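Murow Home Help > Furniture and Storage > Moving

How to pack a rack that is taken apart, so the rods stay together?

Wycliffe Obura
Posted 31/08/2023
Viewed 812 times

Good evening to all. I am moving from Goltau to Sulville, and I want to bring with me the metal rack which I use for drying clothes and sometimes for hanging coats. It is a simple one, with rods and poles that go into black plastic connectors. When it is standing it is quite strong, but in one piece it will not go into the car, so I have to take it apart and carry it as a bundle.

My problem is the bundle. The rods have a smooth finish and they like to slide. In March I moved the same rack from one floor to another floor in the same building, and I tied it with a kitchen string. On the stairs one rod came out from the middle and went down before me, with a very big noise. Nothing was broken, but the neighbor opened his door and I had to explain. I do not wish to repeat this in the street, where there are other people's cars.

Now I have better material than string. I have a wide orange strap of nylon webbing and also a black strap. My first idea is to lay the rods against the bag and to put the straps across them. The webbing is wide, and I have read that wide is better than thin for holding. But when I lead the orange strap over a rod it wants to turn on itself, and I am not sure if a twist makes it hold more or less. Maybe some of you who carry tents or skis know this.

So I would like to know three things. First, should the rods travel along the bag, or is it better to make a separate package? Second, is it correct to leave the plastic connectors on the rods, or must everything come off? Third, does the strap have to be flat?

I have no original box. The instruction paper I have also lost, so please do not answer with "see page so and so."
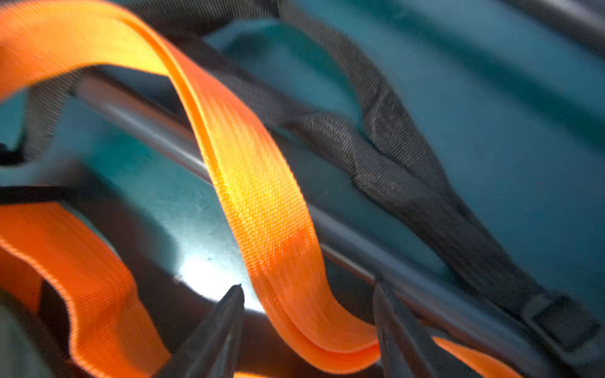 Dennis Biwott

Make a separate package. I have moved a similar rack several times and I was always sorry when I tied it to the bag. A soft bag changes its form all the time. You put it down, the clothes inside go to one side, and the strap which was tight one minute ago is not tight anymore. Rods need to be tied to something that does not change, and the best thing for this is the other rods.

I do it in this way. Put an old bath towel on the floor, opened completely. Lay the longest rods next to each other in the middle of the towel and push the ends against a wall, so that they are equal. The short rods go on top, also starting from the wall side. Now fold the ends of the towel over the rod ends, first on one side and then on the other. After this, roll it from the long side, slowly, and press with the knees if you need. The cloth comes between the rods when you roll and they cannot slide so easily. Folding the ends stops the escape that you had on the stairs.

Then the straps. One strap near each end, about a hand away from the end, and not both in the middle. If you have a third one you can make a handle with it, but it is not necessary.

For the twist: flat is better. A flat band presses with its full width. When it is twisted, only the edge presses at that point, and when somebody moves the package the twist can turn back and you get some extra length. Then it is loose. There are people who put a twist in a long strap on the roof of a car so it does not make noise in the wind, and this is right, but the twist is then in the free part that touches nothing. Over a rod I would always open it flat with my fingers before pulling.

About the connectors I would say take them off if they come off without force. If you need a hammer, leave them on. Plastic that was pushed in for a long time can crack when you hit it, and one small missing connector makes the complete rack useless. Mine is a Meng rack and it is not possible to buy only the connector for it in our shops. I asked.

Put all small parts in one sock, make a knot in the sock, and roll the sock inside the towel. Do not put the sock in a kitchen box. You will find it in the winter.

2 people found this helpful

Wycliffe Obura, in reply to Dennis Biwott

Thank you very much, this is very clear. I like the wall for making the ends equal, I was trying to do it with my shoes.

I have one more doubt about the connectors. The long ones hold rods in two directions. A pole goes in the round socket at the top, and other rods come from the side. I laid these parts on the table to see how they are going. If I pull everything out, I am afraid I will later not remember which side was up. If I leave everything in, the package becomes wide like a letter L and the towel will not go around it. Is there some middle way?

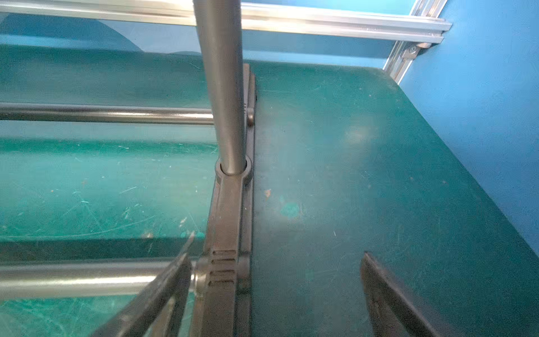

Long black connector with the pole and the two side rods, slotted section below the pole.

Dennis Biwott, in reply to Wycliffe Obura

Yes, a middle way is possible. Leave the connector on the pole, because they go in the same direction and make one long piece. Pull out only the rods that go to the side. Before you pull, put a small piece of paper tape on the rod and another on the connector and write the same letter on both. Write with a pencil or a ballpoint. Felt pen can go through thin tape and stay on the metal.

For the question which side is up, draw a small arrow on the tape of the connector. It takes one minute. Also take a picture with your telephone of the full rack before you open the rest of it, if some part is still standing.

When you pull a side rod, turn it a little left and right and hold the connector with the other hand, close to the hole. Do not pull from the far end of the rod, this works like a lever and it is bad for the plastic.

Goran M.

just use plastic film, the kind for food. Go around many times. Costs nothing and it holds. I did my sister's curtain rods like this, and they arrived ok

Wycliffe Obura, in reply to Goran M.

Thank you also. I have film at home, but I think I would use it over the towel and not directly on the metal, so I do not have to cut near the rods with a knife. For a bundle without connectors I can imagine it is enough.

Dennis Biwott, in reply to Goran M.

Film is good for the last layer. As the only layer I don't trust it with heavy rods, the ends make holes in it. But together with straps, why not.

Goran M.

the ends yes. put a bit of cardboard there

Wycliffe Obura

I will do this: side rods out, tape with letters, connectors stay on the poles, towel, cardboard at both ends, orange strap on one end and black on the other, everything flat. The way by road is almost 14 kilometers and I will place the package behind the front seats, on the floor. If somebody sees a mistake in this plan, please write it before Sulville gives me the keys.

Dennis Biwott, in reply to Wycliffe Obura

The plan is good. Tie the loose tails of the straps too, so they don't get caught in the car door.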